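Prenville refurbished desktop tower, 900-series: review
Posted in November by Daniyal Minhas
Rating: 4 out of 5

I bought this tower used from Prelcombe, a reseller that takes in office machines and sells them on with a fresh drive and a short warranty. I wanted something cheap to open up, learn on and upgrade later. Most reviews of old office desktops cover how fast they start up. I care more about what it is like to work on one, so that is what this review covers. 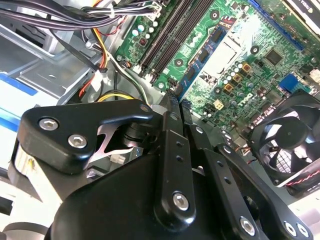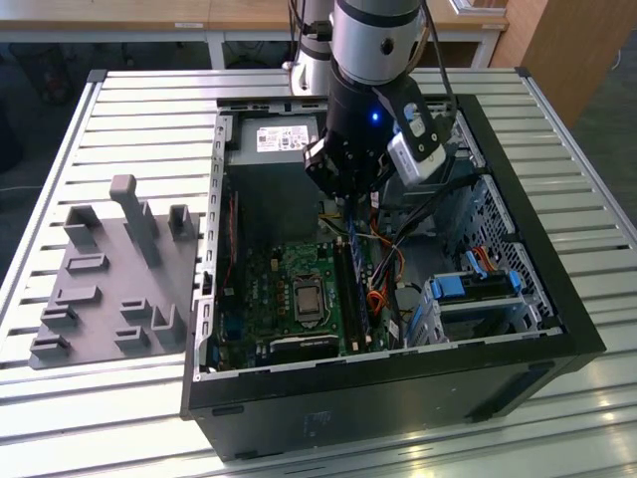 The case is plain black and opens from the side. I always lay it down before doing anything inside, as the board is then flat and a dropped screw doesn't travel as far. The side panel comes off without a fight, although mine was stiff the first time and I had to press near the back edge with my palm.

Once the panel is off, the best part is the drive bay. The carrier has bright blue plastic release tabs, and you can find them without hunting. Squeeze, pull, and the drive comes out in its tray. I swapped mine on a Saturday morning before breakfast. The cage itself is sheet metal and feels solid, but some of the stamped edges are sharper than I'd like. Wear thin gloves if your hands are big.

Memory is easy too. The slots are long and parallel, and there is room to get a thumb on each end. I put in two modules from Sturkari that I already owned and the machine picked them up right away.

The cables are where it loses a point. The power supply leads come out in a thick bundle, tied in places, with the yellow, orange and red wires wandering off toward the board and the drives. It works, but you have to push them aside to reach the small connectors on the board. I added a couple of hook-and-loop straps. Aldo Gatti, who has the same model, cut the factory tie and rerouted everything along the side of the case. His looks better than mine and took him most of an evening.

The power supply is a plain gray metal box with its label facing up, so you can read the ratings with the case open. Do that before buying a graphics card. I didn't, and had to send one back.

Noise: quiet when idle, a low hum under load. I swapped the rear fan for an Özkan and the hum dropped a little - not enough to justify the price.

Other notes:
The manual in the box was for a different model, number 1516. Prelcombe emailed the right one the next day.
One panel screw was missing on arrival.
The front USB ports are tight but they do work.

I'd buy the same tower again for a second bench machine, and I'd ask for the missing screw up front.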